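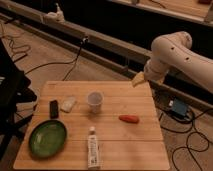 Binden square cutting board, in use.

Binden Square Cutting Board

A board for people who own one decent knife and intend to keep it that way. Light, honey-colored wood, joined in strips, with seams you can find if you go looking. We did, and then we went back to making lunch.

Size: 16 inches square
Thickness: 2 inches
Weight: around 9 pounds

It's heavy. Customers who moved up from the Yimyam folding mat tell us this as though we had hidden it from them. The upside is that it stays put while you argue with a squash.

Care: wipe with a damp cloth, dry standing on edge, oil monthly or whenever guilt strikes. Keep it out of the dishwasher - the Milton warehouse has a shelf of returned boards shaped like potato chips, and we know what you did.

Price: $80. Prevex board oil sold separately, as these things always are.

Back in stock July 6, 2021. Orders placed in June ship first. Returns accepted on unused boards only, and yes, we can smell onion.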